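Le club de robotique du lycée Brandes a ouvert ses portes le 20 juin 2019, et il y avait du monde !

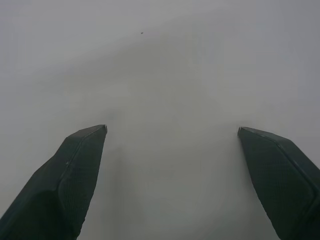

Les deux doigts de la pince, ouverts.

Les élèves de Kuldeep Tomar préparent depuis novembre le concours Piseck, qui réunira jusqu'à 20 équipes (une belle aventure, vraiment).
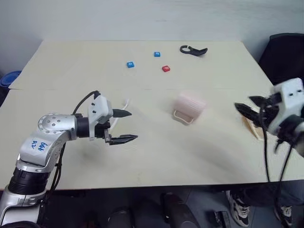
Todor Gashi

Au programme de l'atelier, trois petits cubes, un récipient rose et deux bras à piloter avec beaucoup, beaucoup de patience.

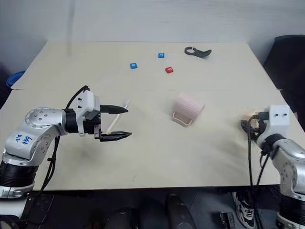

La tasse rose couchée entre les deux pinces.

Les inscriptions pour la rentrée se prennent auprès de Kamlesh Agarwal.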